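Home Browse Ask Unanswered Tags Log in

Trying to find an indie movie, black and white, guy rents out his dead uncle's apartment

Posted in Film & TV > Identify This

ok so this is driving me nuts. Saw it on cable when I was 15, late, probably after midnight. Missed the start. American, black and white, low budget for sure. Guy inherits his uncle's apartment and rents the rooms to people who never pay. One of them is writing a play. There's a long fight over a piano that won't go down the stairs. I think the title was one word, maybe a last name?? Not Clerks, not anything by the big names, I've been thru those. Ran maybe 85 minutes, it was over before the 2am infomercials. Any help apreciated
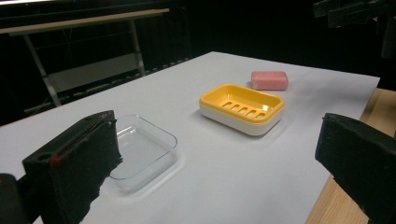

Photo: Nikola Nowakowski

Things I already checked: Ukari (wrong, that one's in color and the piano gets burned), a couple of festival lists from the early nineties, and my brother, who says I dreamed it.

piano_stairs

Pretty sure this is Vurnden. The playwright tenant is the giveaway. Small thing, played a few festivals, then one week in New York and gone. There was a VHS, long out of print. The uncle isn't dead by the way, he turns up in the last ten minutes wanting his rent. Maybe you fell asleep.

Only thing that bugs me is the running time. My tape is longer than 85. Could be a cable cut, they used to chop those for the slot.

mothballs

Could be Mthembu? Has a landlord in it. Haven't seen it in forever tho, might be thinking of the sequel.

gus_t

Seconding Vurnden, and Mthembu is a boxing movie so no. No sequel either.

Easy way to tell: the bathroom scene. All the tenants have split up the one bathroom and the playwright gives a whole speech about who gets to use what. It's the bit everybody remembers. Long take, camera doesn't move, guy in a robe.

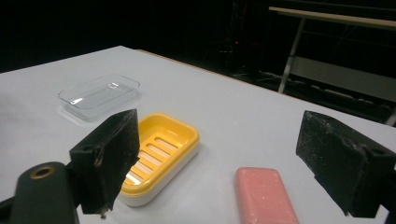 The speech is on the script page, 19 lines and not one cut. He's got the tenants' stuff set out like evidence at a trial and goes through it item by item. If you want to picture it, pink bar of soap, yellow and white soap dish, clear dish next to them, that level of stuff, and he's accusing people of murder over it. Then the piano guys knock. If you remember that, its Vurnden, done.

As for seeing it: Clatis had it streaming for a while, gone since August I think. Used tapes come up. I paid 14 bucks for mine, no box, tracking is bad for the first reel but the sound's fine. Check the library too, mine had a copy nobody had taken out in years. Don't buy the disc with the blue cover, it's a dub off the cable version and it drops the whole opening with the funeral (wrong funeral, it's the neighbor's).

Nikola Nowakowski

THE ROBE. yes. ok yes that's it. And the wrong funeral explains why I thought the uncle was dead, my brother must've told me the start. Calling the library Wednesday, they're closed till then. thanks!!

piano_stairs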